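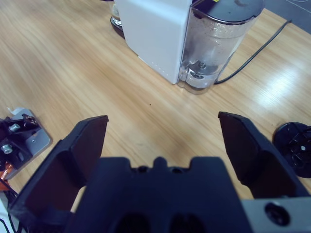
Light wood, overhead light.

Javiera Pereyra had sold ski gloves wholesale for so long that she shook hands with people mainly to guess their size. Bernardo Azevedo, buyer for the Wirnmont shops, was a medium who ordered as a large.

"I'll take 700 pairs of the Tolska," he said.

"You took 200 last January and sent most of them back."

"Last January it rained."

She wrote down 700. The Tolska was a good glove in a shade of orange that the factory called Ember and the shops called other things. Her boss, Mirta Palma, had bought the distribution rights over a long lunch and had been eating short ones ever since. 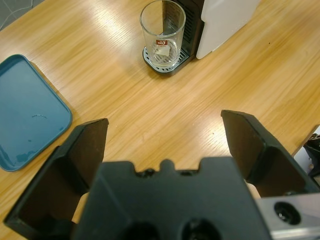 Vol. 2, p. 41

By four o'clock Bernardo had moved on to snowshoes. He wanted the Huet, which Javiera didn't carry, and he wanted it at the Pesidex price, which didn't exist.

"Graciela Mansilla would give it to me," he said.

"Graciela Mansilla sells kayaks."

"She'd find a way."

Javiera excused herself and phoned Mirta from the stairwell. Mirta asked how many pairs of gloves. Javiera told her. There was a silence, and then the sound of someone very carefully putting down a sandwich.

"Give him whatever he wants on the snowshoes," Mirta said.

"We don't have snowshoes."

"Then it won't cost us much."

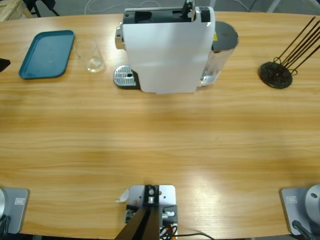

Coffee machine and glass, far side of the table.

He signed at last, with her pen, and put the pen in his jacket. The order number was 2291. Javiera repeated it to Eulalia Núñez in the warehouse, who wrote it on her wrist and asked what color.

"Ember."

"All of them?"

"All of them."

Eulalia went off to find a forklift, walking like a woman who has been told the dog is coming home after all. 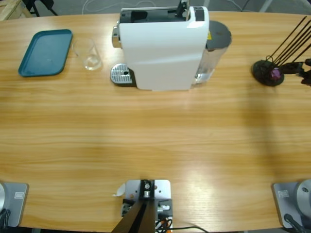

Did the gloves ever sell?
Every pair went by March, to a road crew that needed to be seen from a long way off.

Bernardo called to reorder. Javiera told him he'd have to wait for next season, and that she would like her pen back.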